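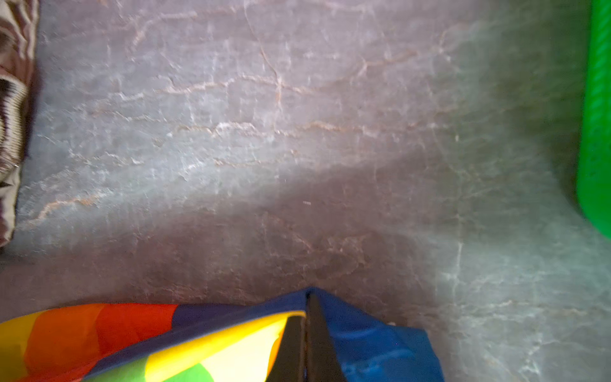 *Debora Mancuso*

# Drosa grasp planner: questions I get a lot

I look after the planning side of Drosa, and since Orla Kavanagh moved over to the perception code most of the general questions land in my inbox. I love getting them (please keep writing!), but a good many repeat, so I've gathered the answers on one page. Last revised 10/05/2025.

### Why is cloth so much harder to plan for than a box?

A box keeps its shape while you think about it. Cloth folds, bunches and hides most of itself, so the planner never has a full model to work from. Drosa doesn't try to build one. It looks for a ridge or a raised fold that two fingertips could close on, scores the candidates, and sends the best one to the controller. With a crumpled piece like the rainbow-colored one at the top of the page, the peak between the fingers is the sort of feature we're after.

### Do bright colors help?

A little, and sometimes they hurt. Strong color blocks make it easy to separate fabric from a gray floor, but the early segmenter liked to treat every block as its own object, so one cloth with yellow, orange and blue on it came back as a whole family of cloths. Orla's merge step fixed most of that. It's on by default, and you can turn it off with `merge_regions: false` if you really do have several small pieces lying together.

### My floor has veins or cracks in it. Will that confuse the edge detector?

It can! A marbled surface with pale, branching veins gives you plenty of long edges that have nothing to do with the fabric. Raise `edge_min_contrast` before you touch anything else. If you still see false ridges, switch on the depth check, which drops any edge with no height behind it. Shadows across the floor get handled the same way, though dark fabric lying inside a shadow is still a weak spot and I'd be glad of more logs.

### How many grasp candidates should I ask for?

The default is 4, and I rarely change it. You can go up to 103 before the planner refuses, but the list gets padded with near copies of the same fold and you'll wait longer for no real gain.

### What does error 545 mean?

The controller received a target it couldn't reach. Nine times in ten the wrist camera calibration has drifted. Run `drosa calibrate --wrist` and try again. If the error comes back, send me the plan file along with the calibration output, please, and the name of your branch (Rosales and Sedton report this one differently).

### Can I use it with my own gripper?

If it has two fingers, yes. Copy the Sakdale profile, fill in your finger width and opening, and leave the force values low until you've watched a few pulls.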